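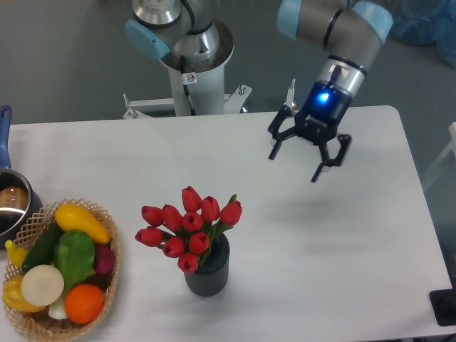

Re: [cell-maint] Dino: second arm, gripper offset after flange swap

Date: Thursday, October 8, 2020
From: Negin Hassanpour

Replying inline.

> Flange bolts on the right arm are retorqued and the three-finger
> gripper is back on. Longo still reports a tool offset from the
> March calibration. Do we rerun the whole routine or edit the
> payload file by hand? Also, does the table need to be cleared?

Rerun it. The March file was taken with the old adapter plate, which was 6 mm thicker, and a hand edit will fix Z but leave the centre of mass wrong. Park the wrist over the right half of the table, fingers open, nothing under them. The tulips, the produce basket and the blue-handled saucepan can stay where they are – the routine only sweeps the right side.

Blue light on the flange is normal with the arm enabled. If Longo drops out with error 42, power cycle the controller and start again from the first pose.

> Pedestal bracket on the left arm: check now or leave it?

Check it now. Mark each bolt head with paint pen once it's done. Keep the cable clear of the bracket when you put the wrench in; the last one was pinched there.

Log goes in the Zutness folder under 1940, same as last time. I've asked Plamel for a spare adapter plate in the new thickness, no date yet.

Negin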